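Druvidura Suture Jaw Comparison: README

Maintained by Tala Moussa and Nadine Najjar. Last edited in October.

What this is

Stereo video and arm logs from a bench comparison of jaw types for two-arm suturing on a practice pad. We wanted to know which pairs of tips could pass a curved needle from one arm to the other without dropping or rotating it, under a controller that was tuned once and then left alone. The tuning came from Ghanem, our earlier knot-tying set. If you have used Ghanem, the file layout will be familiar.

The release has 24 sessions. Each session is one operator, one pair of instruments and one pad. Sessions run until the incision is closed or the operator gives up, so lengths vary a lot. 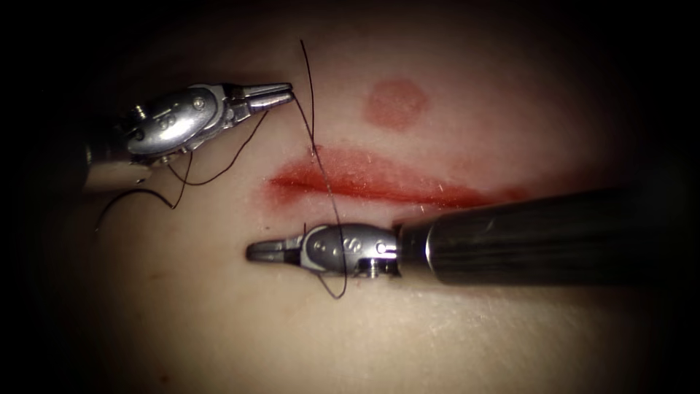 Fig. 1. Both instruments at the left end of the incision, black thread slack between them.

Setup

Two arms, one instrument each, facing each other across the pad. The incision runs left to right in the camera view. All lighting comes with the camera and falls off fast toward the edges. We did not correct for this. If your model needs even brightness, crop to the center before training.

Operators worked from the Illau console. Motion scaling was the same for everyone. There is no force sensing at the tips, and motor current is a poor stand-in for it, so please do not report it as grip force.

Instrument swaps

Tips were changed between sessions, never during one. The wrists carry small engraved markings that can be read in some frames. Do not use them as labels. The jaw type for each arm is in session.csv, under jaw_left and jaw_right, and those columns were filled in by hand at the bench.
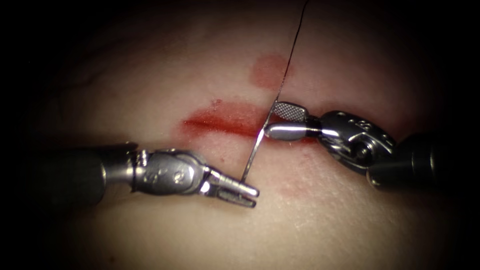
Page 2

Handover labels

A handover starts when both sets of jaws touch the needle and ends when one lets go. Start and end frames were marked by Nadine and checked by Tala. Where they disagreed by more than a few frames, the clip has the flag unsure and we kept both values. Clips where the needle is hidden behind a wrist are also flagged unsure.

Thread position is not labeled. It is thin and dark, and it gets lost against the shafts and the dark border. We tried the Fluvisus line tracker on it and the output was not good enough to include.

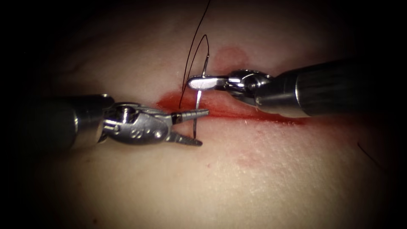

Fig. 3. Needle between the left and right jaws, lower end at the incision.

Results so far

Fine serrated jaws held the needle angle best when the needle was gripped near its middle. Near the thread end all the types let it roll. Smooth tips were easier on the thread but needed more regrips. Almost 75 percent of the dropped needles happened during a handover, and the rest while pulling through. We have not separated operator skill from jaw type, so treat this as a first look.

Known problems

Logs are written at 1000 Hz but video is slower. Use the sync column and do not match rows by count.
Session 2 has no right-arm log. The video is fine.
Red color on the pads varies between sessions and should not be used to judge depth.
Camera calibration was redone partway through. Use the file inside each session folder.

Send corrections to Tala with the session number and the frame number.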